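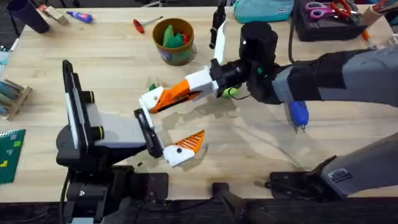

Unit 4: Planning and budgeting for a two-arm bench cell
Course tutor: Hilkka Manninen
Handout revised Oct 16, 2020

Read this before the costing exercise. You will need the blank budget sheet and the Drillham case notes from Unit 3.

4.1 Start with the task list

Write down what the arms will have to pick up before you open a catalogue. For light bench work the list is usually ordinary stationery and hand tools: a screwdriver, scissors, pliers, a glue stick, a pencil, a small block. Next to each item put its weight, its widest grip and whether it can be picked up from flat. Long thin items and soft items such as a zipped pouch decide the gripper. The heaviest item decides the arm, together with the reach.

Drillham did this the other way round. They ordered the arms in January and found that the fingers they had chosen would not open wide enough for a cup. The replacement fingers were cheap, but the wait was 6 weeks.

4.2 What goes on the sheet

Use these headings, in this order:

Arms and controllers
Mounts and clamps
Grippers, plus spare finger pads
Wrist cameras and their brackets
Table
Cables, sleeves and strain relief
Computer and storage
Installation and safety check
Training
Spares and repairs, first two years

Students nearly always leave out mounts and cables. A clamp base needs a table edge it can grip and a top that will not flex, so check the table before you assume the old one will do. Allow for a sleeve wherever a cable runs along a moving joint.

Pads are a consumable. Ribbed pads wear fastest at the tip, and a cell with two grippers gets through them at twice the rate. Put them under running costs – they are not part of the purchase price. For the exercise, allow 400 euros a year.

4.3 Space

Two arms sharing one table need a shared area in the middle and somewhere at the back or sides to park objects between tasks. Draw both reaches on the plan. If the overlap is smaller than your largest handover, move the bases before you buy a bigger arm.

4.4 Quotes

Get quotes from at least two suppliers on the same specification. In the exercise these are Prevden and Orcombe. Prevden includes delivery and Orcombe does not, so correct for that first. Stijn Van Wijk will go through both quotes in the seminar.

Payment terms matter too. The Tautahi quote in the appendix asks for 70 per cent with the order, and many college finance offices will refuse that.

4.5 Exercise

Complete the sheet for a two-arm cell of the kind used in this course. Mark each figure as quoted, estimated or unknown. Add one paragraph on which line you would cut first – and what the cell could no longer do. Hand in the sheet and the paragraph together.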